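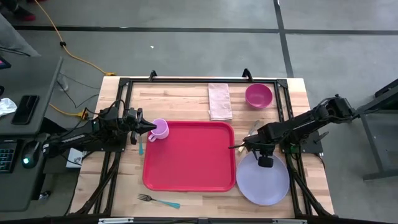

Kitchen and tea point check - Sturetti House, 3rd floor
Month: February
Checked by: Aaliyah Paquette
Key: OK / Fix / N/A

1. Fridge temp
OK. Log sheet filled in up to last week, then gaps. Whoever is on the rota please write it down even if it looks fine. Milk shelf sticky again.

2. Fridge contents
Fix. Three tubs with no name or date, binned. One open tin of beans - decant these please, don't leave in the tin.

3. Kettle and toaster
Kettle OK, flex fine, PAT label in date. Toaster crumb tray full to the top. Emptied it over the bin, needs doing weekly. It's on the cleaning sheet already.

4. Microwave
Fix. Door seal OK, turntable OK, inside filthy. Soup, I think. Lid is on the side for a reason.

5. Hot tap / boiler
Scald sign peeling off. New one ordered from Custex with the first aid bits. Tap itself drips when turned off hard, worse when turned off gently. Reported to landlord, job ref 126, no date given.

6. Floor
Fix. Vinyl lifting by the back door, you can get a toe under it. Taped for now. Tape is not a repair - chase. Wet floor sign present but behind the recycling where it does no good, moved to the hook.

7. Crockery and mugs
OK mostly. Two chipped mugs thrown out, one with a crack down to the base. Check rims before you use them. Plates fine. Please dont stack wet.

8. Sockets and leads
Extension lead running from the worktop to the radio, taken away. Radio can go on the windowsill socket. Socket by the sink has a loose faceplate, taped off and on the electrician's list.

9. Fire blanket and extinguisher
Blanket OK, tabs hanging down and reachable. Extinguisher gauge in the green, pin in, but a coat was hung over it. Coat moved. Not a coat hook.

10. Exit route
Fix, do today. Eight boxes of Grultum leaflets along the corridor wall. Door opens but not fully. Spoke to the print team, going down to room 86 this afternoon.

11. First aid box
Low on blue plasters and no burn gel at all. Eyewash in date. Accident book there, pen missing agian.

12. Bins
Food bin lid broken at the hinge. Still shuts if you push it. Replacement asked for.

13. Cleaning products
OK. Cupboard locked, key in the usual place. One spray bottle with no label, poured away. Data sheets in the folder, the descaler one is the old version - print new.

Carried over from last time: floor vinyl, tap. Both still open.

Outstanding jobs to Aaliyah by email, not on a sticky note on the fridge.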